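Posted May 6, 2018 by pisunell_pam

Hi everyone! I help out with the after-school robotics club at Galdale and we're getting ready for the pick and place event at Vandcombe. The task sounds so simple (apple goes on plate, you get 40 seconds) and the kids have been at it since January, bless them. They've logged 491 tries in their notebook and they still argue about whether the arm should come in from the side or from the top. Our table as it's laid out now, one with the arm in close and one with it out of view:
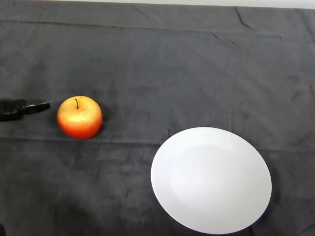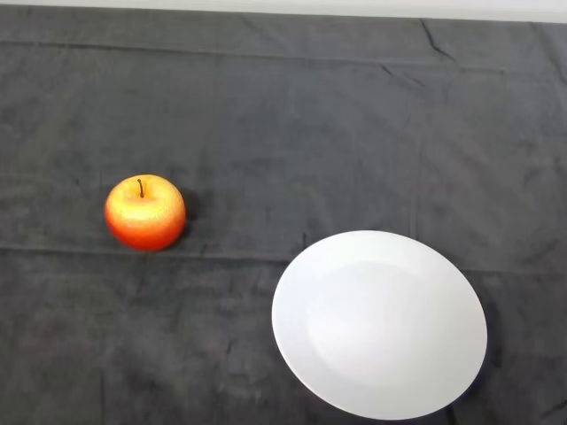

My own feeling is that from the side is easier for the younger ones to line up, and they can tell right away when the height is wrong. But the older kids say they lose too many apples that way, and I'd love to hear from people who have done this event before I go and take sides!

---

gearbox_gran

Top, top, top. We did the side approach for a whole season and a round apple just rolls off if you touch it before you close. Coming down over it you have the table helping you.

---

MacKinnon_dad

I'm going to disagree with gran, as much as I love her posts. Our MacKinnon team went in from the side and did fine, but they slowed way down for the last little bit, and I mean painfully slow. From the top ours kept catching the stem. Also, Pam, I'd iron that cloth or pull it tight. We had a fold in ours and the plate never sat the same way twice.

---

gearbox_gran

Well, you had 45 seconds that year, so slow was fine! With 40 I would not want to be creeping along.

---

pisunell_pam

Oh, good point about the clock, I hadn't thought of that. I think we'll run both ways on Tuesday, 3 kids to a group, and let them fight it out. And I'll bring my iron. Does anyone know if Vandcombe lets you bring your own cloth or do they supply one?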